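Home Issues Authors Search Contact

4. What changed at Gedusa

4.1 The desks before the robot

I should say up front that I went into this expecting to write about job loss, and most of what I ended up with in my notebook is about hands. I spent the spring at Gedusa, which runs back-office services for other companies (mail, meeting room setup, refreshments, desk resets), and I sat, stood and mostly trailed around after the 27 people on the refreshments and desks team. They were in the early part of a project they call Kaijage. The plan is for a mobile arm to take over some of the evening round: clearing bowls and cups off desks, topping up snacks, putting stray things back where they belong. The arm itself was still in a lab two floors down for nearly all of my stay. What was already up on the office floors was the teaching of it, and that's what this section is about.

The teaching works through a hand-held gripper. A worker squeezes it, carries it through the motion the arm should one day make, and a camera on the tool records the whole thing. One pass from start to finish is an episode. The software that sorts the episodes is called Clollero, and everybody on the team uses that name as a verb, as in "did that one Clollero okay?" I never got anyone to agree on how it should be pronounced.

The old evening round had a loose shape. You took a cart, you did your floor, and if you were fast you got to sit down for a bit at the end with whoever else was fast. Debora Villa had done it for years before the project started, and she told me she could do a whole row of desks while planning her grocery list. She wasn't complaining about that! She liked it. When I asked what the work was like now, she held up the gripper and said, "Well, I can't do groceries with this."

4.2 Slowing down on purpose

The first big change is speed. A practiced person takes a bowl off a desk in one swoop, usually while looking at the next desk. With the gripper you have to come in square, open wide enough, close, wait a beat, lift straight, and set it down again without a bump. A worker who used to be praised for being quick now gets episodes sent back for exactly that. The rejection note most often read out loud to me, in a range of funny voices, was "approach too fast."

I found this harder to watch than I expected. Skill in this kind of job is mostly invisible to the people it's done for, and the team had built up its own quiet ranking of who was good. Being fast was most of it. Then the tool arrived and turned the ranking over. Two of the quickest people had the worst acceptance rates in the first weeks, and a man who had always been teased for dawdling turned out to be wonderful at it. He was pleased, and a little embarrassed, and the teasing didn't stop so much as change its subject.

The second change is what counts as a thing worth noticing. Before, a bowl was a bowl. Now people talk about rims, about how far an object sits from the edge of the desk, about whether the far side of it can be seen at all. Figure 2 is from a set of desk episodes with a bowl of dried fruit, and I like it for how ordinary it is: the two pads are open with a wide stretch of wood between them, and the bowl is well over to the left. A person clearing desks would never think about where the bowl sits in relation to their two hands. The team thinks about it all evening long. I caught myself doing it at home with the salad bowl, which my family did not enjoy.

Full bowls are their own topic. An empty one forgives you. With a full one you have to think about what's in it, how high it's heaped, and what happens if you tip it. The team had strong opinions about fillings. Small hard things were disliked (they roll), and anything sticky was disliked more. Dried fruit was thought to be fair. I heard a fifteen-minute argument about whether nuts should be banned from the sessions completely, and it got fairly heated, and then somebody ate the nuts. 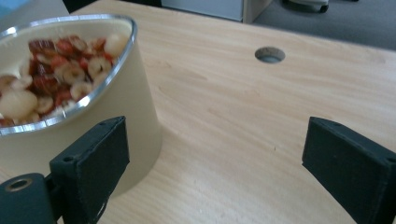

The third change, and the one I keep turning over, is that the work now has a visible total. Management at Gedusa had agreed to a target of 2000 accepted episodes for the desk tasks before the arm would be tried upstairs, and the running number was on a screen by the break room door. When I got there it said 439. People looked at it on their way to get coffee. Nothing in the old round had ever added up to anything, since the desks were cluttered again by the next evening, and several people told me they liked having something that stayed done. Others hated the screen. One woman said it felt like watching a candle burn down, and asked me what I thought would happen when it got to the end, and I had no good answer for her. I still don't.

4.3 Who gets to say an episode is good

Acceptance was decided in two steps. Clollero threw out the obvious failures (nothing grasped, tool dropped, recording cut short), and then a reviewer went through what was left. For the desk tasks the reviewer was Veikko Seppälä, who came over from Podier, the company that built the tool, and who had a small room with no window and a very large monitor. I spent a lot of time in there, partly because it had the only comfortable chair on the floor.

Veikko was careful and friendly and, for the first few weeks, a complete mystery to the team. He worked days and they worked evenings. All they saw of him was his notes, which were short. "Approach too fast." "Grip low." "Redo." I read a batch of these with him one afternoon and asked what he meant by "grip low," and he talked for ten minutes, with drawings. None of it had ever gone upstairs. He thought of the notes as labels, something to filter on later. The people getting them read them as a boss being curt.

So there was a stretch when the two sides were building up rather unflattering pictures of each other. The evening team figured the reviewer had never cleared a desk in his life (true, he told me). Veikko figured the team was rushing to get their numbers up. They were rushing because they had always rushed. Once a shift was split so that he overlapped with the first hour of the round, things got better quickly, and I want to be fair here and say this was Debora's idea and that she had to ask for it three times.

What happened in that hour is my favorite material in the whole study. Veikko brought the tool and tried to do a row himself. He was terrible! He bumped the first bowl, missed the second, and then got his sleeve caught on a chair. After that he started writing longer notes, and he also dropped one of his rules, the one about always coming in from the front of the desk, when Debora showed him that with the chairs left where people leave them you often can't stand there. In his terms this widened the range of approach angles in the data. In hers it meant she could quit moving chairs.

I don't want to make this sound like a happy ending, partly because my stay stopped before the project did. The rule change was good for everybody. It also took something Debora knew from years of evenings and put it into the recordings, where the arm can use it and where she isn't paid any extra for it. She brought this up with me herself, quite cheerfully, while wiping down the cart. "I'm teaching it my shortcuts," she said. "I should've kept a couple back." I asked if she had. She laughed and asked me if that was going in the paper.

4.4 Sore thumbs, small talk, and the end of the shift

A few plainer findings, which came up again and again in my notes and don't fit anywhere tidy.

The tool is heavier than it looks, and squeezing it for a whole shift is tiring in a way that pushing a cart isn't. Gedusa started with two-hour blocks and cut them to one after complaints. People swapped tips about switching hands. The switch showed up in the episodes as a change in style, and for a while Veikko believed there were more workers on the team than there were.

Talk dropped off. On the old round, people chatted across the desks the whole time. With the gripper you concentrate, and although the recordings Gedusa keeps have no sound, some of the team told me they went quiet anyway out of a general feeling of being recorded. The chat moved into the gaps between blocks. It got denser there, if anything, and I learned more in those breaks than in any of my formal interviews.

The sitting-down time at the end went away. This sounds minor, and in the project documents it doesn't appear at all, because officially it never existed. The recording blocks filled the shift right up to the end. Of the people I interviewed at length, 7 brought it up without my asking, and two of them called it the worst part of the change. I'd put it higher than the weight of the tool. A job like this has a certain amount of slack in it that people have earned by being good, and when the work gets cut up into episodes there's no line for that slack to go on.

Pay did go up slightly for recording shifts, and people were glad of it. Whether that rate survives the move from recording to working alongside the arm was still being discussed when I left in April, and I come back to it in Section 6 along with the follow-up calls.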